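Data card for the Nellemcombe robotics club kitchen set. Work in progress, ask before you train on it.

# plulesska-dishes

Two-arm teleop demos, recorded by the student team for the Cordeiro challenge (household track). Main task = bowls and the dish rack. Laundry stuff is a side task, see below.

## Whats in it

- 2,000 episodes total, 1,000 of them bowls
- 31 held out for eval, DON'T touch these
- wrist cams + one fixed cam, joint states, gripper open/close
- one language string per episode, lower case, no period

## Getting it

Copy the `clima` folder off the club drive, then:

```
python unpack.py --src clima --out data/
python check.py data/
```

check.py complains about missing timestamps on the oldest batch. Known. Ignore for now.

## Tasks

- `bowl_rack` - bowls between table and rack, either arm
- `bowl_stack` - nest by color
- `cloth_basket` - fold, put in the basket. Slow, lots of retries
- `mixed` - dishes and laundry on the table together

## Recording rules

1. Both arms home before you hit record.
2. Say the task out loud, second person types it in.
3. Dropped a bowl? Keep recording, tag it `drop`.
4. Save, then look at both views before starting the next one. Bowls, the white basket and the wire rack should be easy to find on a `mixed` table:

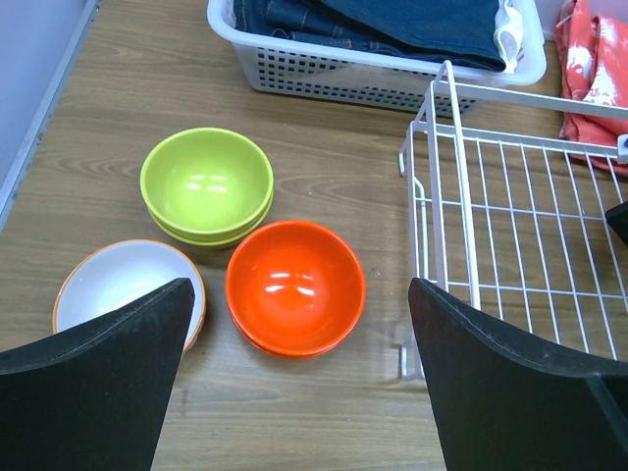
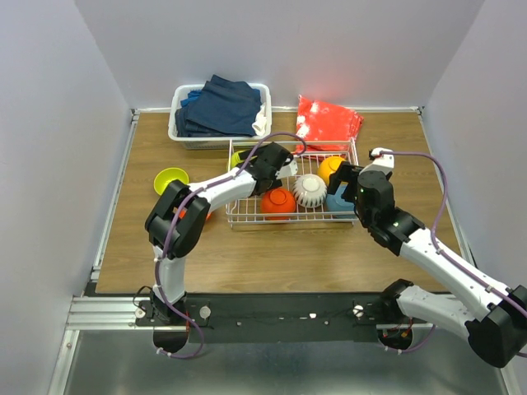 5. Reset the table. Swap bowl positions, don't just put everything back where it was.

## Known problems

- 9 episodes have left/right wrist cams swapped, list in `swapped.txt`
- glare on the shiny bowls, messes with the color labels
- gripper fingers hide a lot in the wrist view. Use the fixed cam for labeling if your not sure
- `cloth_basket` strings are inconsistent (fold / fold up / put away), needs a cleanup pass

## TODO

- [ ] merge December batch
- [ ] fix swapped cams
- [ ] license file
- [x] eval split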